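Two-hand handover rules

Handover rules cover how a two-handed robot passes or shares a small part between its hands. I keep this page going with Perihan Kocabaş, and most of it grew out of our arguments over the Toscombe guide (great guide, terrible index!).

The basic rule is easy: one hand doesn't let go until the other has a grip. The guide asks for a 10 second hold before any release, and I'd stick to that even when you're in a hurry.
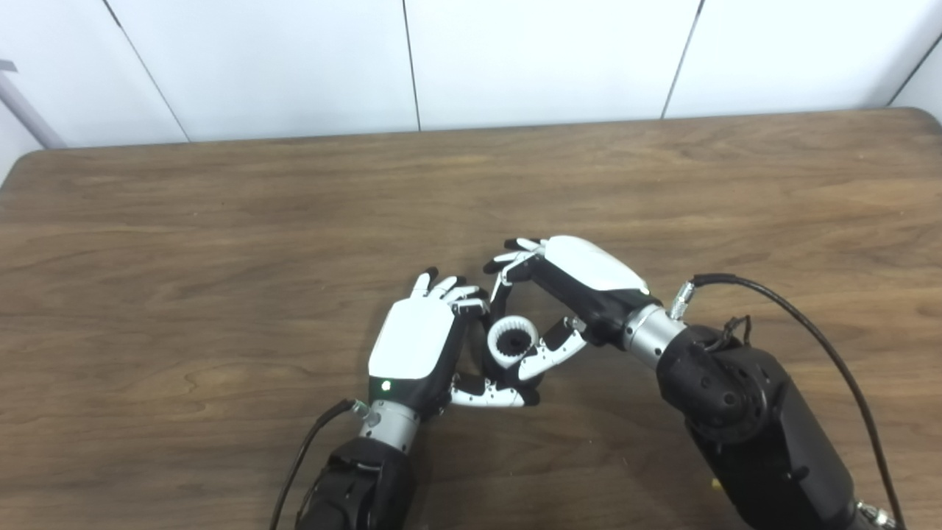

Two robotic hands with a small ring-shaped part over a wooden tabletop.

Cables come next. Leave enough slack for the full turn of the wrist, and write down where each one runs – we skipped that once and lost a whole afternoon in May. The guide also wants grip checks repeated after 200 handovers, and the log kept with the robot.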